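Zinton Bench Enclosure for Two-Arm Work: Review Against House Rules
Reviewed 12 November 2021

The Zinton enclosure is sold to teaching and test laboratories that run a pair of small arms over a shared table. Our review considers how well it supports the written rules most sites already follow: a fixed layout, clear labelling, and a plain view of whether an arm is live.

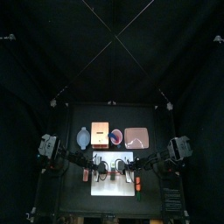
Layout control is the first matter any site rule should settle. The Flener code of practice, which we use for all bench reviews, asks that objects be returned to agreed places before each run. The black surface helps considerably here. A pink cup, a wooden box and a white board all stand out clearly against it, and an operator can check positions at a glance. We would have welcomed printed position marks, which Zinton supplies only as an extra.

The cloth lining was hung by one member of staff and needed refitting once in 11 weeks of use. Flener asks for a plain background on all sides, and the lining meets that clause. Sites should add it to their December inspection, as dust gathers in the folds.

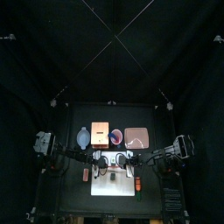

Both arms at the bench, each with a red light at its base.

Status lights must be readable from the operator's normal position. We found them acceptable under ordinary room lighting. The label panel is less satisfactory: its text is small, and Flener requires that warnings be legible without leaning over the work area. We advise a second notice on the outside of the enclosure, at eye level.

Shared reach is the point on which the manual is weakest. It gives four short paragraphs to the zone where the two grippers may meet, and leaves speed limits to the site.

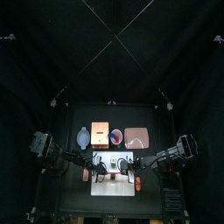

The Caldeira manual, supplied with a competing bench, sets out 46 checks and states who must sign each one. Zinton should adopt a similar form. Until it does, purchasers should write their own procedure, keep it at the bench, and review it after more than 1000 runs or any change of gripper.

Recommended for supervised use, subject to the second notice and a written reach procedure.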